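We use cookies to remember your preferences and to count visits. By continuing to read you accept this. Manage settings

The last thing you buy should be the robot

Rizal Halim has been asked to approve a robot arm three times in his working life, and he has said no twice. The third time he said "not yet," and that one is still open. He runs the equipment budget at Prornbridge, a small company that wants machines to do simple household jobs such as opening a drawer, putting something away and shutting the door again. I went to see him because I'd heard he was the most difficult person in the building to get a purchase order past. He didn't argue with that.

"I don't dislike robots," he told me. "I dislike quotes. A quote tells you the price of a thing sitting in a box. I want the price of the thing on an ordinary day when it's doing the job, and I've never had that from a salesman."

I should admit that I arrived with doubts of my own. I've sat through plenty of presentations where an arm takes a cup from a shelf and everyone in the room reaches for a checkbook. I have also been back to a few of those places a year later and seen the arm under a dust sheet. So I was ready to agree with Halim, and I tried not to do it too quickly.

His plan for the coming year fits on one sheet of paper. At the top is a line for hand-held grippers, the kind a person carries and works by squeezing. Under that are furniture, props, lights and people's hours. The arm is at the bottom, in pencil.

"People read it upside down," he said. "They go straight to the arm and ask why it's in pencil. I ask them what the arm is going to learn from. Then we talk about the top of the page."

The idea behind the order is simple enough. A person does the job with a gripper in hand, many times over, and the recordings become the material that a machine is trained on later. If the recordings are poor, the arm will be an expensive way of finding out. Halim doesn't claim to know how many recordings are enough. He set the first round at 1000, and when I asked where that number came from he laughed.

"It's a round number. I can defend it to accounting, and that's all I can say for it. If anyone tells you they know the right number before they've started, hold on to your wallet."

We talked for a while about the grippers themselves. His view is that a buyer should look hardest at the parts that wear. The pads come first, then the screws, then whatever the hand rubs against all day. He wants to know if the pads can be ordered alone or only as part of a full finger, and how long they take to arrive. He asked one supplier, Lidbridge, to put that in writing, and it took them 38 days to reply.

"The answer was fine. The 38 days went in my notes."

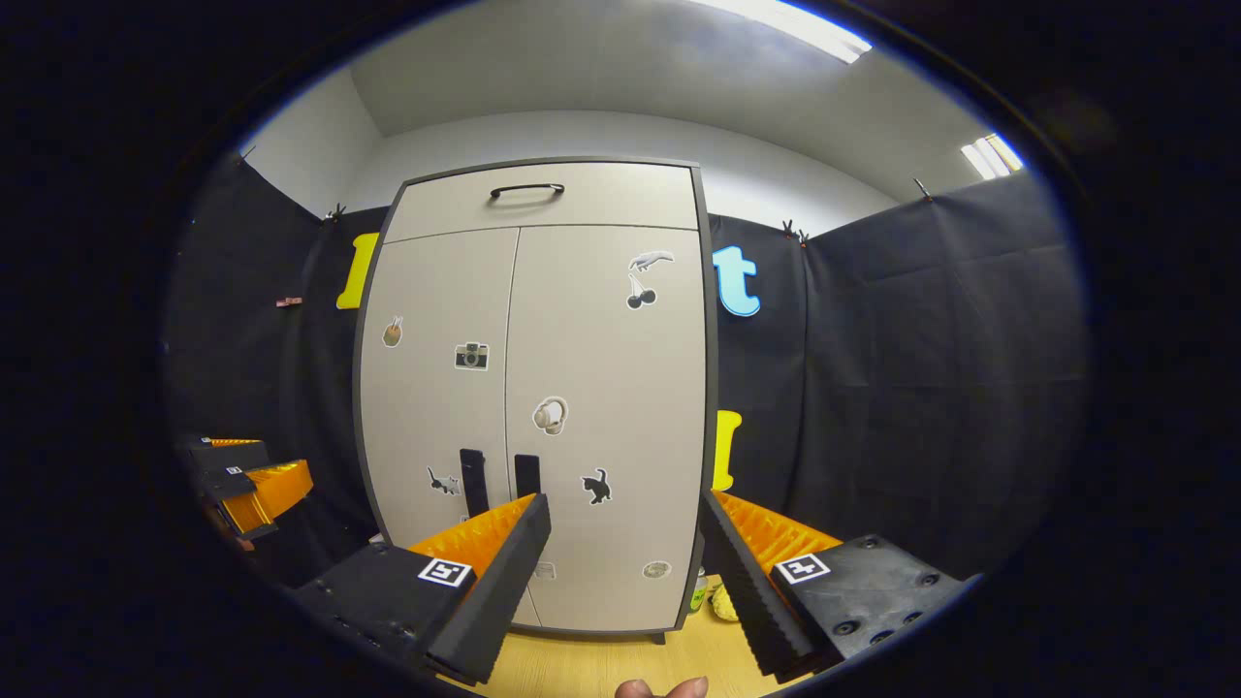
Orange-padded grippers at the two-door cabinet. Furniture and props have their own line in the budget.

The cabinet is a good place to start an argument about money. It has a wide drawer across the top and two tall doors below, and the drawer handle is curved while the door handles are rectangular. Halim likes that. One piece of furniture gives you more than one sort of pull, and you pay for delivery once. Then there are the stickers, a peace sign and cherries and cats among them, and here he and his colleague Faizal Nair part ways.

Nair plans the sessions, and he wants variety. He'd like cabinets of every color, plain ones, busy ones, handles high and low. He joined us halfway through the conversation and made his case standing up.

"If you only ever practice on one cabinet, you get very good at one cabinet," Nair said. "Customers don't own that one. I'd give up the arm for a whole year if I could have more furniture."

"He says that," Halim said, "and then he sends me a list with 80 items on it."

The list does exist. I was shown it. Some of it struck me as sensible and some of it as a man enjoying himself with a catalog. Halim's rule is that a new piece has to offer a movement the old ones don't. A different handle counts. A sliding door counts. A different shade of beige doesn't, and this is where Nair shakes his head, because he thinks color matters a good deal more than Halim allows. Neither could point me to anything that settled it. They have agreed to spend a little money on stickers and cloth, which are cheap, and to argue about the rest in January.

I asked about backdrops. Dark cloth clipped up around the work, with big bright letters on it, doesn't look like anybody's kitchen, and I said so. Isn't there a danger of paying to train a machine for a room that doesn't exist?

"Yes," Halim said. He let that stand for a bit. "It's a fair worry and I have it too. Cloth costs next to nothing and you can change it in minutes. A real kitchen costs rent. So I start with cloth, and I keep some money back for going out to real rooms. If we spend everything on the studio, we've made a mistake, and it'll be mine."

How much has he kept back? He wouldn't give a figure for print. Nair said it wasn't enough.

The line that surprised me was the one for people's hours, which is larger than the line for hardware. Squeezing a gripper is tiring, Halim said, and tired people rush. He budgets for breaks, for someone to put the props back where they belong, and for the time lost when a recording has to be thrown out. He tried the grippers himself before signing for them, and his hand ached that evening.

"That went in the plan as well. Every pitch I've heard leaves out the hand. They talk about hours of recording as if it came out of a faucet."

He has a similar complaint about software. The package his team calls Ren sorts the recordings and flags the ones it thinks are bad. Halim bought it on a short license and has refused to extend it until somebody checks its flags against a person's judgment. Nair finds Ren useful. Halim said he'd find it useful when he knew how often it was wrong.

Then there is Prarurier, the arm in pencil. The maker has offered a discount if the company takes 2 of them, and the offer has been going around the office on a good many people's lips. Halim has read it closely. The discount covers the arms. It doesn't cover mounting, guarding, training or the service visit, and the service contract starts on the day of delivery whether the machine is running or not.

"So I'd be paying for the care of something in a crate," he said. "I asked them to start the contract on the first working day. They said they'd get back to me."

I put the opposite case to him, since somebody ought to. Waiting has a price as well. Engineers get bored collecting recordings for a machine they don't have. A competitor buys early and learns things you can only learn by breaking something. And a set of recordings made by hand might turn out not to suit the arm you finally pick, because an arm can't always reach the way a shoulder and a wrist can.

He took the last point more seriously than the others. The plan now has a small sum for renting an arm for a short stretch, early on, only to see if it can copy a handful of the hand-made motions. Nair had asked for that months before, it emerged, and been turned down.

"I was wrong about the rental," Halim said. "I thought it was a way of sneaking the arm in. It's a test, and it's cheaper than being wrong about the big one."

"Can I have that in writing?" Nair said.

I'm still not sure the caution will pay off. A plan this careful can become a reason never to buy anything, and I told Halim so as he was folding up his sheet. He said he'd set conditions for rubbing out the pencil and writing the arm in ink. The first round of recordings has to be finished and checked by people. The rental has to show the motions carry over. The supplier has to move on the service date. If all of those are met he'll sign, and he says he'll do it the same day.

Nair has copied the conditions onto a card and keeps it in his desk. When I left, they were back on the subject of furniture, and whether a cabinet with a sliding door could be had secondhand.

Last updated: 15 Dec 2019

Contact | Copyright and reprints | Back to top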